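Jultik opens its Thursday tune-up bench to everyone who works with a hand-held gripper

Jultik is very pleased to share that the Thursday tune-up, which began as a quiet hour between Jovita Ayala and one stubborn gripper, is now a regular part of the week for all 68 of the hand-held units in its care.

Each gripper gets the same patient going-over. The housing is wiped down, the jaws are opened and closed 40 times while someone listens for a catch, and the marker cubes are checked for scuffs and for any wobble in their mounts. Backpack rigs come next, with every cable followed by hand from plug to plug — a slow job, but one the crew has grown rather fond of. 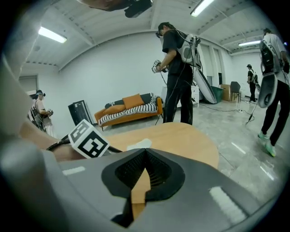
Fahad Zaidi, who looks after the bench, wrote the check sheet with Suqin Cheng over the better part of February. "We used to wait until a unit played up in the middle of a session, and then there'd be a scramble for a screwdriver," he said. "Now I can tell you which strap was changed and who changed it, and people bring me their gear before I've even gone looking for it!"

A full service takes 82 minutes, including the calibration run at the end, and four spare units are kept charged so that work can carry on in the meantime. Worn straps and tired connectors are labelled and go in the parts drawer for Suqin to look over.

The bench opens at 9 a.m. Anyone wanting a copy of the check sheet is warmly invited to ask for Fahad at the Jultik front desk.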